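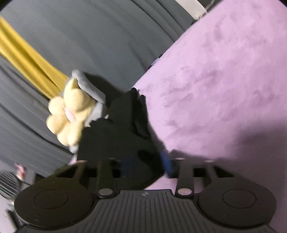 4.2 Handling of soft goods with the hand-held unit

The Grosedix kit is sold by Stiltport as a hand-held gripper with a mounted camera, a calibration board, a charging dock and a licence for the Jollach conversion software. We bought two kits at list price and used them without changes to the hardware. Section 4.1 dealt with rigid objects on a flat table. The present section deals with cloth, plush toys and other items that change shape under load.

Figure 2 gives the view from the gripper during work on the soft-goods set. A black-gloved hand is close to the mechanism, with a pale yellow flower-shaped plush directly to its left and folded dark grey cloth beyond. The ribbed plate and the two rounded housings take up much of the lower part of the view, and the pink-lavender surface meets the grey cloth on a steep diagonal. Tilt of this kind matters for the conversion step, as the Jollach software estimates the pose of the tool from the video together with the inertial data and has no fixed horizon to refer to.

Operators worked from a written task sheet. Each episode began with the gripper open and ended when the operator released the trigger and held the tool still. Bare hands and gloved hands were both allowed. We recorded 1,401 episodes on the soft-goods set. Episodes were reviewed by S. Meredith and R. Orlandini, who worked separately and settled differences by viewing the recording together.

Three kinds of fault were marked: loss of tracking, a finger position reading that did not match the video, and occlusion of the target at the moment of closing. The first was seen mostly when the camera was brought near to plain fabric with few marks or edges. Smooth cloth gave the tracker little to follow, while cloth with strong creases was handled better, even where the creases moved during the episode. The supplier's manual advises keeping some fixed background in view. We found this advice sound but hard to follow when the tool is held low over a heap of material.

Occlusion had a different pattern. A second hand near the fingers hides part of the target, and a dark glove against the dark linkage leaves a weak outline between the two. Pale targets were easier to separate from the tool in review than dark ones. The coloured pads helped where they stayed clear of the hand. In shadow, the reviewers found it harder to judge pad position by eye and relied on the logged reading.

The grip itself was adequate for thick plush and poor for single layers of thin cloth. The fingers tended to slide over a flat layer unless a fold had first been raised. Pritchard fingertips, which Stiltport lists as an optional part, were not included in either kit and were not tested.

4.2.1 Software version

All episodes were converted with the Jollach release of 11/15/18. A later release changes the treatment of dropped frames. We did not convert the recordings again, and the results in Table 2 should be read with this in mind.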